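The first galvanized container I bought was meant for umbrellas. I own one umbrella. The container, ribbed and silvery and far too handsome for the job, moved to the dining table in November, and within a month it had company.

Nadine Shboul, who runs the housewares shop Kanaan in Lalwood, sees this a lot. People come in for one corrugated cylinder, she told me, and are back for a smaller one "so the big one isn't lonely." She sold 63 last year and keeps a straight face at the register.
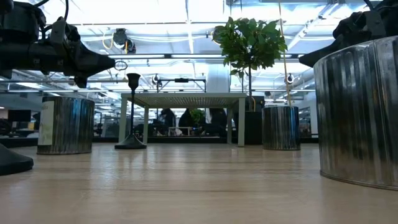

The trouble with ribbed metal is that it wants something dark and skinny nearby. Shboul's answer is a tall black candlestick with a wide flat base, the wider the better if you have a cat or talk with your hands. On pale wood it looks severe in a good way, like a guest who doesn't eat dessert.

Then there are the labels. My partner peels them off. I leave them on, partly out of principle and partly because the last one took its glue with it only as far as my sleeve.

What goes inside the big one is still under discussion at our house. So far it has held bread (stale by evening), wrapping paper, and a bag of potatoes we forgot until they had plans of their own. Shboul suggests branches. I cut some from the yard – they dropped 400 tiny leaves into the butter – and the umbrella is back in there now.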